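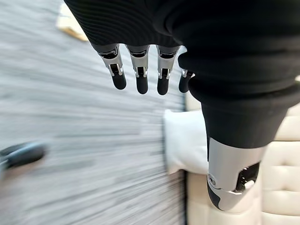 Figure 1. Wrist camera view during a recording, with the fingertips clear of any object.

Collecting Two-Handed Cushion Handling Examples for a Household Robot
Project report, Bendstead robotics course
14 August 2026

Summary

Our project was to build a set of recorded examples that a learning system could use to handle soft objects in a living room. We recorded 2000 episodes on a two-armed robot with multi-fingered hands, and 1494 of them passed review. This report covers how we recorded them, how we decided what to keep, and what we would change. Training is the job of the next group and is covered only briefly at the end.

Task list

The set is divided into 7 tasks, all done with cushions and a sofa. They are: pick up from the seat, pick up from the floor, place on the seat, place against the back, turn over, hand from left to right, and straighten a leaning cushion. We started with a longer list that included folding a blanket. We dropped it after the first sessions because one episode took as long as several cushion episodes and most attempts had to be stopped.

Recording setup

An operator drives both arms and hands by remote control. Each episode is saved by our recording program, Sarnau, which stores the camera video, joint positions and hand commands with a shared clock. There is one view from the head and one from each wrist. The head view shows where the cushion is compared with the furniture. The wrist view shows the fingers, which the arms can hide from the head camera.

The wrist views blur when the arm moves quickly. In Figure 1 the stripes of the floor covering are smeared into lines, but the fingers stay clear. We kept frames like this. We did ask operators to slow down for the last part of each reach, where the position of the cushion edge matters most.

Episode procedure

1. Set the cushions and the robot in the start position on the task sheet.
2. Start Sarnau and check that every camera is live.
3. Move both hands to the cushion and close on the left and right edges.
4. Lift until the cushion is clear of whatever it was resting on.
5. Hold it level for 4 seconds before moving on to the placing step.

The hold in step 5 was added partway through. Early operators went from lift to place in one motion, and it was hard to mark where one ended and the other began. With a hold, the boundary is easy to find in the joint data. The head view during a two-handed hold is below, with the teal cushion gripped at both sides in front of the sofa and the light gray pillow left on the seat. 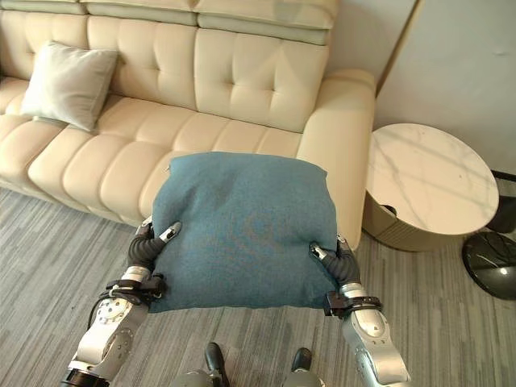
Review and labels

Every episode was watched once at double speed by a student who had not operated the robot in it. The reviewer marked the start and end of each step and gave the episode a keep or a reject. Reasons for rejecting were a dropped cushion, a missing camera stream, a wrong start position, or a person walking into view. Drops were saved in a separate folder, as they may be useful later for teaching the system to recover.

Problems

Clock drift between the wrist cameras and the arms cost us a full day of recordings. We now restart Sarnau between tasks. Operators also had habits. One always squeezed near the top corners, and the pick-up tasks lean toward that grip.

Next steps

The kept episodes have been copied to the Flellcombe server in the format used by the Vasić training code. The next group plans a first training run in December. We suggest that they record more of the turn-over task before then, with at least one new operator, and write the grip position on the task sheet.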